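Chess nights are back at Holov Hall!

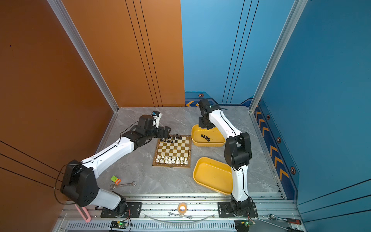 Our first evening of the season was a joy, and I'm still buzzing. Larysa Ostapchuk taught the beginners' table (she makes castling sound like gossip), while Babak Jalali and Lev Dovhaniuk fought out a rook ending that had half the room leaning over their shoulders. Lev held the draw with 3 seconds on his clock!

We've also been given a box of old tournament books from the Bouchard library sale, so come and borrow one. The 1950s ones have wonderful pencil notes in the margins.

The winter tournament is in December, with room for 40 players and a separate section for anyone who has never played a rated game. Lukian Lysenko is taking names at the door, or you can write to him through the Hetach Chess Club mailbox.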